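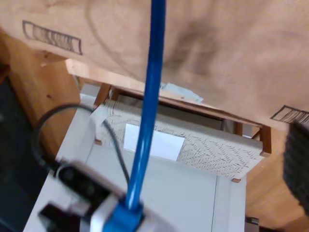
Qu'est-ce qu'une nécrologie de personnalité publique, au sens du présent cours ?

Il s'agit d'un article de presse qui annonce un décès, en établit les circonstances connues et retrace la carrière de la personne disparue. Le genre se distingue de l'avis mortuaire, rédigé et payé par la famille, ainsi que de l'hommage, texte signé dans lequel l'auteur exprime un point de vue personnel.

Module Presse culturelle et médias de divertissement
Séance 4 : la nécrologie d'artiste
Responsable du module : Verena Hämmerli
Travaux dirigés : Seraina Kälin, Gleice Teixeira

1. Place du genre dans la rédaction

La nécrologie d'acteur, de musicien ou d'animateur relève le plus souvent de la rubrique culturelle, mais elle est traitée selon les procédures des informations générales. Le premier article publié est bref. Il est ensuite remplacé ou complété par un portrait plus long, dont une partie peut avoir été préparée à l'avance. Les rédactions désignent ces textes préparés par le terme de « viande froide », ou plus sobrement de « nécrologie d'avance ».

Un stock de nécrologies d'avance n'a de valeur que s'il est relu. Les distinctions reçues, les séparations, les changements d'agent et les derniers rôles doivent être mis à jour au moins une fois par an. Dans l'exercice de la séance, la rédaction de la revue Ulum dispose de 84 textes en réserve ; les étudiants proposent un ordre de relecture et le motivent par écrit.

2. Structure de la brève

La brève initiale compte 300 mots au maximum. Elle comprend, dans cet ordre :

a) l'identité publique de la personne, avec le nom de scène suivi, s'il y a lieu, du nom d'état civil ;
b) le fait du décès, la date et le lieu lorsqu'ils sont confirmés ;
c) l'âge ;
d) la source de l'information, nommée dès le premier ou le deuxième paragraphe ;
e) le rôle, l'œuvre ou l'émission par lesquels le public connaît la personne ;
f) une ou deux étapes de carrière.

L'âge se calcule à partir de la date de naissance et ne se reprend jamais d'une dépêche sans vérification. Les notices d'agence et les encyclopédies en ligne présentent fréquemment un écart d'une année, parfois davantage pour les artistes qui se sont rajeunis en début de carrière. En cas de désaccord entre les sources, l'article mentionne l'année de naissance la mieux documentée et signale la divergence dans la version longue.

3. Sources et confirmation

Sont admises comme sources de confirmation : la famille proche, l'agent ou l'attaché de presse, l'employeur (chaîne, maison de disques, théâtre), une autorité publique. Un message publié sur un réseau social par un collègue de plateau ne suffit pas. Il peut en revanche être cité après confirmation, avec indication de son auteur et de son support.

Lorsqu'un autre média a diffusé la nouvelle en premier, la formule d'attribution doit figurer dans le corps du texte. La reprise d'une information exclusive sans attribution constitue une faute professionnelle, y compris lorsque la rédaction l'a confirmée par la suite.

4. La cause du décès

La cause n'est donnée que si elle provient d'un proche s'exprimant à titre public, d'un représentant mandaté ou d'une autorité compétente. Trois situations sont à distinguer.

Cause officielle : elle est énoncée au mode indicatif, avec la source.

Cause avancée par un proche, en l'absence de constat officiel : elle est attribuée nommément, et l'article précise que rien n'a été établi. Le conditionnel seul ne remplace pas l'attribution.

Cause inconnue : l'article l'indique en une phrase. Il n'énumère pas d'antécédents médicaux dans le voisinage immédiat de cette phrase, car le lecteur établirait de lui-même un lien que la rédaction ne peut démontrer. Les antécédents que la personne avait rendus publics trouvent leur place dans la partie biographique.

5. La filmographie et le nombre d'épisodes

Les génériques font foi. Les bases de données alimentées par les internautes servent de point de départ, sans plus. Pour un rôle récurrent dans une série, on distinguera les épisodes où l'acteur apparaît de ceux où son nom figure seulement au générique.

Cas d'étude. La comédienne de fiction Ottilie Eberhard a joué une infirmière dans la série hospitalière Flarik. Le dossier de presse du producteur Josten annonce 300 épisodes ; le dépouillement des génériques en donne 200. Les étudiants rédigent la phrase correspondante, puis la note de vérification destinée au secrétariat de rédaction.

6. Ton et vocabulaire

Le verbe « mourir » est préféré aux périphrases telles que « s'éteindre » ou « nous quitter ». Les adjectifs de célébration (immense, inoubliable, légendaire) sont réservés aux citations. Les épisodes difficiles d'une carrière, condamnation, renvoi ou dépendance, sont mentionnés s'ils ont été publics et s'ils ont pesé sur le parcours. Leur longueur reste proportionnée à l'ensemble de l'article.

7. Travail à rendre

Chaque étudiant remet une brève et un plan de portrait long à partir du dossier Widmer, disponible au secrétariat. Le plan indique les interlocuteurs à joindre et les points restant à vérifier. Les travaux sont déposés avant la fin du mois de février auprès de Brigitta Kaufmann, qui assure également le prêt des dossiers. Les textes dépassant la longueur fixée au point 2 sont rendus à leur auteur sans correction.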